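Laston — relevés de plomberie et d'équipement des logements

Version 2, maintenue par Comfort Agbeko. Le fichier principal contient 183 lignes, une par logement visité dans le quartier Mensah. Séparateur point-virgule, encodage UTF-8, et les accents ont presque tous survécu.

Colonnes : id_logement, etage, eau_chaude, evacuation, pression, remarque. Une pression vide veut dire que le manomètre Tronine a rendu l'âme avant l'enquêteur. Ne remplacez pas par zéro, quelqu'un l'a déjà fait.
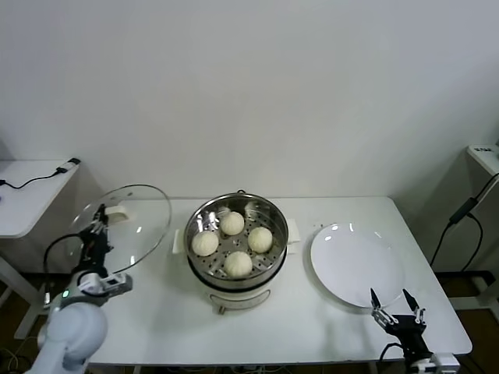
Le champ remarque est libre, donc il déborde. On y trouve des fuites, des voisins et pas mal de cuisine. Un cuit-vapeur électrique comme celui-ci, avec ses quatre petits pains ronds dans le panier en inox, se code « appareil_mobile » — il ne compte pas comme point d'eau, malgré 3 lignes qui soutiennent le contraire.

Les loyers au-dessus de 700 sont tronqués. Le script Wasetti refuse les apostrophes dans les noms de rue ; correctif prévu en septembre.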